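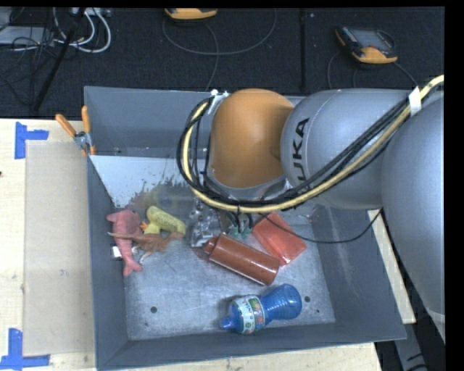

Figure 1. The KUKA arm over the bin, toys and bottles inside.

Home Projects Student Reports People Contact
Search this site Enter keywords Go
9 min read

Teaching an Arm to Empty a Bin by Remote Control
Student project report, Orkcombe robotics lab
Touran Mazandarani, Declan Bright, Nataša Babić
Advisor: Rogério Leite

1. What we set out to do

The original proposal promised an arm that would learn to clear a mixed bin from 200 human demonstrations. The arm was to be driven from a handheld controller while our software, which we named Colto in a weak moment, recorded every joint position. We finished with 151 demonstrations we were willing to train on. The rest are in a folder called "maybe".

2. Objects

We wanted things that behave differently when grabbed. Squeeze bottles roll. Soft toys fold. Clear, shiny things are hard to see and plastic packets slide up against whatever is next to them, so a bottle and a packet lying side by side make a harder problem than either one alone. The pink toy with the forked tail became our standard test piece, mostly by winning every argument about which object to try first.

Blue tape on the table gave us fixed corners to line up against. Before the tape we lost one whole Saturday of data to a bin that had moved by the width of a thumb. There is also a clamp on the bin's edge now.

3. Recording

Each operator got 14 practice runs before anything counted. Declan needed all of them. Touran needed three and has mentioned it since.

Driving an arm by remote is slower than it looks. The operator has to think about the gripper, the wrist and the cables, and the cables always get thought about last. Our worst habit was turning the wrist the long way around, which pulls the bundle tight over the joint. The model learned this habit faithfully – it was the first thing it learned.

We also tried guiding the arm by hand. The paths came out smoother, but the person doing the guiding kept standing between the overhead camera and the bin, so we dropped it in June.

4. Results

The trained policy cleared single objects well and piles badly. With two objects touching, it tended to pick a spot halfway between them and close on nothing, with great confidence. Clear plastic was the worst case. Adding demonstrations from a second operator helped more than adding the same number from the first, probably by mixing up our bad habits.

5. Next steps

Ardalan Rashti takes over the setup next term. He should re-record the touching-object cases, limit wrist rotation in software, and go through "maybe" with a stricter eye than ours. The logs are on the lab drive under Colto, run 3384 onward. Earlier runs use the old joint order and should be left alone.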